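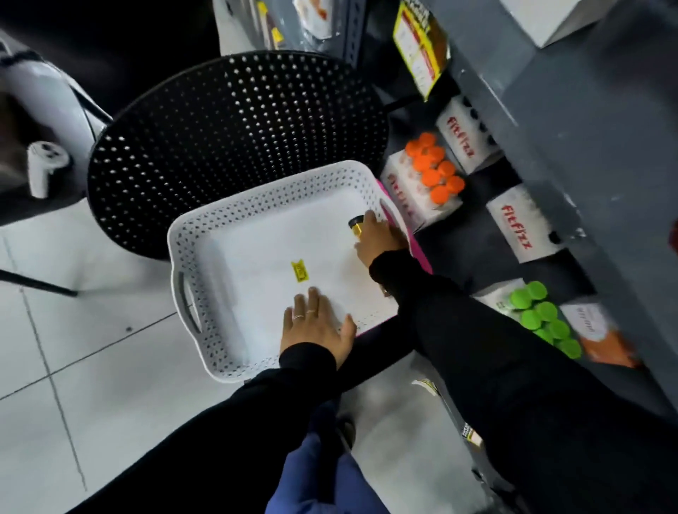 Progress Report: Review of the Tralovell Demonstration Capture Kit for Retail Shelf Tasks
Submitted to the Heditum Fund, Applied Automation Program
Prepared by the Hegedűs Institute, Project Kidance
Dec 17, 2022

1. Purpose of this report

This report covers the second period of Project Kidance, which reviews the Tralovell kit as a service for recording first-person demonstrations of shop work. The Fund asked whether the kit, as now offered, is suitable for small retailers and training centers that wish to supply demonstration data to robot developers without employing their own engineers. Findings are given for setup, recording and data return. Pricing will be addressed in the final report.

2. Work completed

The kit was used for 52 recording sessions at the project's retail site, against a planned 52. Sessions were carried out in a product aisle with metal shelving and a white plastic basket. Operators handled small packaged goods between the basket and the shelves, using both hands: one to steady the basket, the other to pick up or set down an item. Stock next to the work area included boxed Fitfizz products, some of them with orange caps showing at the top.

A total of 700 demonstrations was submitted to the Tralovell processing service. Of these, 80 were returned as unusable. The supplier's rejection notes give two main grounds: the operator's hand left the camera view during the grasp, or the item was hidden by the sleeve or forearm at the moment of release.

3. Findings to date

Setup. The printed guide is clear and can be followed by staff with no technical background. Head strap adjustment is the weakest step. The guide shows one fitting position only, and operators of different heights needed different camera angles before both hands stayed in view over a low basket. We have asked the supplier to add a section on floor-level work.

Recording. Operators adapted quickly to the start and stop controls. Reaching across the body toward a shelf at the side remains a difficult case. When the basket is placed close against the shelving, the far arm tends to cover part of the work. Moving the basket a short distance out improved the view but lengthened each reach, and the operators reported more strain in the lower back. The project has not settled on a preferred layout.

Small items. Small cylindrical items with little contrast between cap and shelf were labeled less reliably by the service than boxed goods. The supplier attributes this to its current item library and has announced an update for March.

Data return. Processed files arrived within the agreed period for all but 11 sessions. The late files were delivered in full – no recordings were lost – but the supplier's status page continued to show them as complete while they were still in the queue. This was reported and a correction is pending.

4. Changes to the work plan

The comparison of seated and standing operators has been moved to the next period so that it can be run with the updated item library. No change to the overall budget is requested. A small transfer from travel to equipment, within the limit allowed by the grant agreement, paid for replacement head straps.

5. Next period

The project will repeat the low-basket sessions with the revised camera angles, test the March update on small cylindrical goods, and obtain a written service commitment from the supplier on delivery times. The session log and the full list of rejected demonstrations are available to the Fund on request.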